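Search questions, topics, tags Search
Olbridge Home Help
4 min read

Small drawer organizer: how to sort screws so it stays sorted?

Hello everyone. I bought a yellow and black organizer with nine clear drawers, three rows of three, with a handle on the top. I want to use it for screws, wall plugs, picture hooks and small electrical parts. Until now all of it lives in two cookie tins and I lose much time searching.

My problem is that I don't know by which rule I should divide. By size? By type? I have more than nine kinds of things, I believe 14 if I am strict. Also I would like to carry the organizer from the closet to the place where I work, so I am afraid the small things will jump from one drawer to another. I did not put anything in before asking, because I know myself and I will not do it a second time.

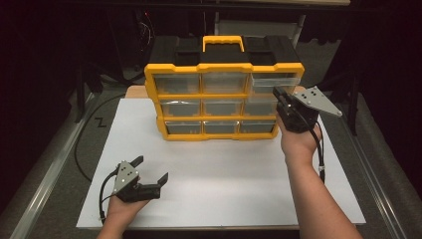
Divide by the job, not by the size. I had everything by size for years and each time I hung a shelf I had to open five drawers. Now one drawer is "walls" with plugs and the screws that fit them, one is "pictures", one is "electric", and so on. Mixed lengths inside one drawer are no problem, your eyes find the right one. With this method your 14 kinds become maybe six or seven drawers.

Answer 2

I agree with the answer before, but I want to add something about the weight. Screws are heavier than they look. Put the heavy drawers in the bottom row and the light things (felt pads, cable clips, fuses) in the top row. If you carry it by the handle with the weight on top, it swings and hits your leg.

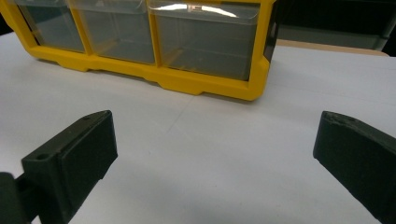
For the bottom row I would also not fill to the rim. Two thirds is enough, then you can move the screws with one finger and see what is there. Against the jumping you can lay a piece of folded kitchen paper over the contents before you carry it. Labels I make with paper tape and pencil, because I change my mind often. The printed ones from my Rocha label maker left glue on the plastic and I needed an evening to clean it.

Answer 3

just buy a second one

Comment from the person who asked

Thank you all. I will do by job, with heavy things down. The fuses get their own drawer. The rest of the long screws stays in a tin, I think that is allowed.

1,276 views
Related: Where to recycle old paint cans in Sadbridge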